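August, workshop notebook, Bovdale bench

Glue test on the Mollska hide glue, second batch. Soaked overnight, warmed at 7:40. Clamped 2 maple offcuts.

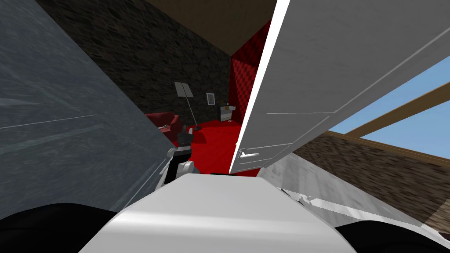 How long in the clamps?
Overnight, with a 70 g scrap as the control.

Stulto clamps slipped again — switched to the Avram ones.

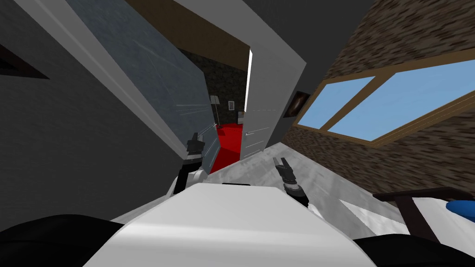

Pale, mottled floor.

Ramil Bautista wants 40 minutes of open time. Doubt it.

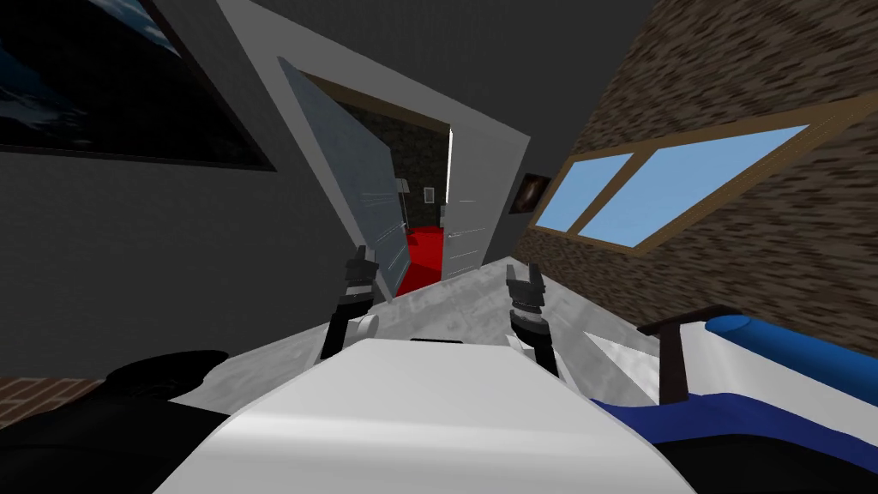 Bedroom, open doorway.

Jar 352 smells off. Tossed it. 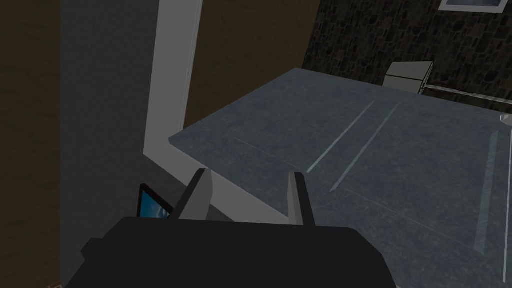

Can the leftover glue be reheated?
Once, gently, then throw it out.

Next: spruce.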